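Been meaning to write up how we cut our water use at home since the restrictions came in. Thread, mostly so I can find it again next September.
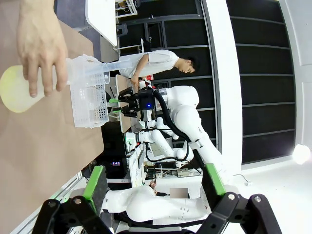
Measuring jug, basket, brown paper on the table.

Our bill for the winter quarter said 619 litres a day. Two adults, a teenager and a vegetable patch. The quarter just gone was 497.

First thing was the toilet. The cistern had a slow leak you couldn't hear. Put a few drops of food colouring in the tank, leave it alone for half an hour, check the bowl. Ours went green. A new seal from the hardware shop in Kasten fixed it.

Second was the shower. We hold a jug under the head for ten seconds and multiply by six. Anything over nine litres a minute and you can get a new head on the council rebate. Mine is a Tustora. It's fine. A bit noisy.

The cold water that runs before the hot arrives goes in a bucket and out to the tomatoes.

Garden is the big one. I mulched the beds with pea straw and moved watering to 6 am. The lemon tree gets a deep soak every second week and hasn't complained.

Didn't bother with a greywater system. The quote from Jurnen was more than 100 times what the toilet seal cost, and our block slopes the wrong way.

Read your meter last thing at night and again before anyone gets up. If the numbers have moved, you have a leak somewhere.

Rebate forms are at the Zasel library, front desk. They want the receipt and a copy of your rates notice.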